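Brosent open house: the Gromeck home kit, seen up close

I went to the Brosent open house in September 2022 with low hopes, mostly because of the brochure. It promises that anyone can "teach a robot at home in an afternoon." I have read that sentence on other brochures. The thing on offer was the Gromeck kit: a hand-held gripper with a camera on it, a hand-worn unit, software, and a year of what they call guided upload. You do your chores with it, the recordings go to Brosent, and a trained skill is meant to come back for whatever arm you own.

The morning was talks. We got 33 slides on the market for home robots and two on the kit. Preneo, the partner that handles the training side, had sent a video in place of a speaker. I asked what happens to recordings that fail their checks and was told there is a dashboard. I asked again and was told the dashboard is very clear.

After coffee we were walked over to Parisi House, where the kit gets its tryouts in lived-in rooms. Groups of 6, shoes off. I will give them credit for skipping the showroom kitchen.

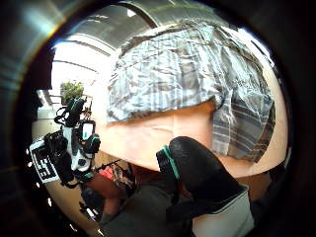
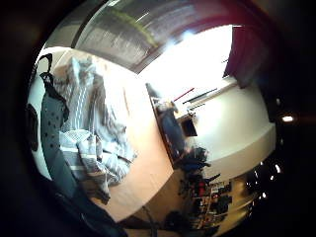
My main doubt is about the software, and the house did little to settle it. Brosent says the kit works in "any normal room," and their sample recordings on the sales laptop were all of cups on bare tables. A bedroom is a harder test. With a crumpled striped duvet heaped on the bed, shelves packed with small dark things and a window blown out to white, I would like to know how much the tracking loses, and the staff had no figure for it. They said lighting is "on the roadmap."

The hand unit bothers me more. It is a fair bit of hardware to carry on one hand, with its marker plate, straps, little screen and a cable. I asked how long people keep it on. The answer was that most users find a rhythm. I tried one at the sales desk for a few minutes and was glad to hand it back.

Then the price. The kit is $405, which sounds fine until you reach the upload plan at $75 a month. Stop paying and you keep the hardware and lose access to the training. That was on the back of the order form, in small print. The form also lists arms the skills will run on, and mine was missing. "Coming soon," said the desk.

There was an early-order discount for visitors, good through the end of the day. I took the form home and left it blank. Parking is free if you get your ticket stamped at the front desk before you leave, and the sandwiches ran out by noon.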